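Sarkcombe Allotment and Water Users' Association
Minutes of the ordinary meeting held on April 20, 2024 in the reading room, Sarkcombe

Present: Aishwarya Pinto (chair), Yayra Arthur (water supply), Mateja Perić (plots and tenancies), Akua Aidoo (minutes)
Apologies: Nanami Shibata

1. Minutes of the previous meeting
Agreed as a correct record, subject to one change under item 4, where "upper tank" should read "lower tank". Signed by the chair.

2. Matters arising
2.1 The replacement padlock for the Wumbei Lane gate has been fitted. Keys have been issued to all plot holders on that side. The old keys need not be returned.
2.2 The letter to the parish council on drainage at the bottom of the lane was sent. An acknowledgement has been received but no reply on the substance. AA to write again if nothing has arrived by the next meeting.
2.3 The hedge on the northern boundary was cut before the nesting season. The cuttings are still stacked against the fence behind plot 13. MP to ask the contractor to remove them.

3. Water supply
3.1 YA reported on the standpipes. Two on the eastern path are losing water at the base when turned fully off. The fault is in the washer seat in both cases and the taps will have to be replaced. The remaining standpipes were tested and found sound.
3.2 The meter was read at the start and end of a period when no plots were being watered. The difference was 800 litres, more than the two taps can account for. YA considers a leak in the buried pipe between the stopcock and the first branch to be the most likely cause.
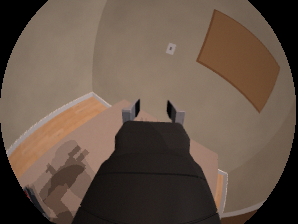
3.3 Two methods of finding the leak were discussed. The first is to shut the branch valves one at a time and read the meter after each. This costs nothing but requires the supply to be off for most of a day. The second is to pay for a listening survey. Prernent has quoted a fixed price, excluding any digging.
3.4 Agreed to try the valve method first. YA to give plot holders a week's notice by means of the notice board and the email list. If the result is not clear, the Prernent quotation may be accepted without a further meeting.
3.5 MP asked whether the buried pipe was lead. YA said that the section exposed when the stopcock was renewed was black polyethylene, and that there was no record of older pipe on the site.

4. Rainwater storage
4.1 The lower tank has been drained and cleaned. A layer of silt was removed from the floor and spread on the spare ground. The inlet screen had split along one side and has been patched with mesh.
4.2 NS had sent a written note proposing a first-flush diverter on the shed downpipe. The note was read out. The meeting supported the proposal in principle but wished to know who would empty the diverter after rain. Deferred until NS is present.
4.3 The overflow from the lower tank discharges on to the path. It was agreed to extend it to the ditch using 100 mm pipe. YA to obtain the pipe and fittings.
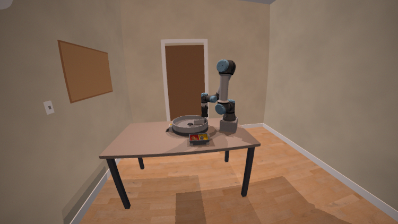
5. Plots and tenancies
5.1 MP reported that 36 plots are let. One tenant on the Nerari side has given notice and the plot will be offered to the next name on the waiting list.
5.2 Two plots were found to be uncultivated at the spring inspection. First letters have been sent. In one case the tenant has replied, giving illness as the reason, and MP recommended that no further step be taken before August. Agreed.
5.3 A request to put up a polytunnel was considered. The proposed height is within the rules but the structure would stand less than a metre from the neighbouring path. Approved on condition that it is moved back. MP to inform the tenant in writing.
5.4 A complaint about bonfires was noted. The existing rule allows burning only after dusk and only of dry plant material. 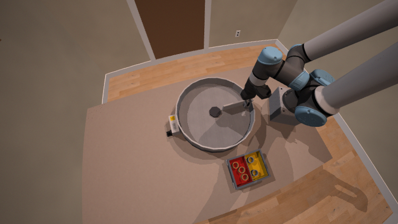
The chair asked for the rule to be put on the notice board again in larger type. MP pointed out that the tenancy agreement and the site rules give different wording on this point. AA to compare the two and bring a single version to the next meeting.

6. Hosepipes
6.1 Discussion of whether unattended hoses should be prohibited. YA was in favour on grounds of pressure at the far end of the site. AP preferred a time limit. No decision was reached, and the matter will be looked at again once the leak has been repaired and pressure readings can be relied on.

7. Any other business
7.1 The wheelbarrow with the flat tyre is to be fitted with a solid wheel.
7.2 AA asked that items for the agenda be sent in writing, with the plot number.

8. Next meeting
To be held in August, in the same room. AA to confirm the booking and circulate the date.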